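Standina Courier changes rates for classified and notice ads

The Standina Courier will use a new price table for small ads and public notices from December. The paper told its regular advertisers by letter, and the same table is now at the front desk of the Pruitt office.

The main change is in the way of counting. Until now, classified ads were charged by the line. In the new table they are charged by the word, with a minimum of 8 words for each ad. Display notices stay priced by column width and height, but the smallest size is now 4 centimeters high.

A quarter page on an inside page will cost 197 dollars for one day. The full back page goes up to 1163 dollars, and this price includes color. Front page strips are not in the table — they must be asked for separately, as before.

Alaric Wojcik, who leads ad sales at the Courier, said that the old table was made when the paper had two editions more than today. "Many customers paid for pages which their readers never received," he said. "We wanted one list that a person can read without calling us."

Ads for the Tidorow edition can still be booked alone. The deadline for them moves to 3 p.m. on the day before printing, one hour earlier than now. Bookings made through the agency Ditelell keep the old rates until the contract ends.

Death notices and lost pet ads are not affected by the change.
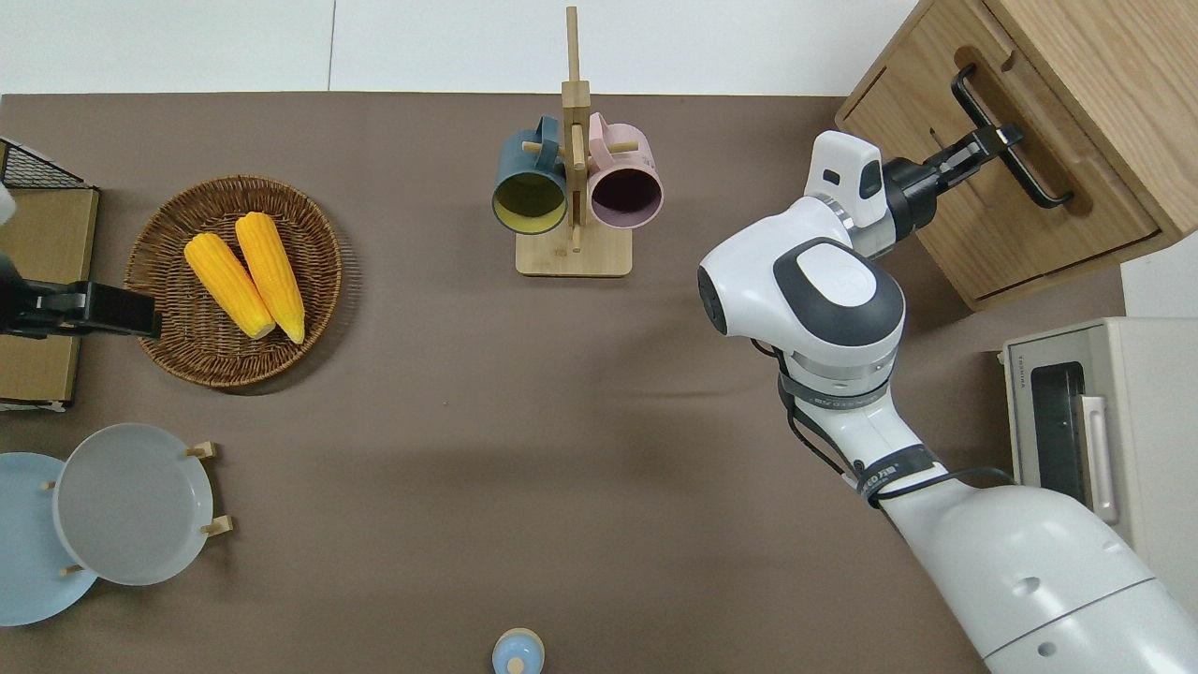 Two ears of corn in a round wicker basket. Small ads for farm produce will also be charged by the word.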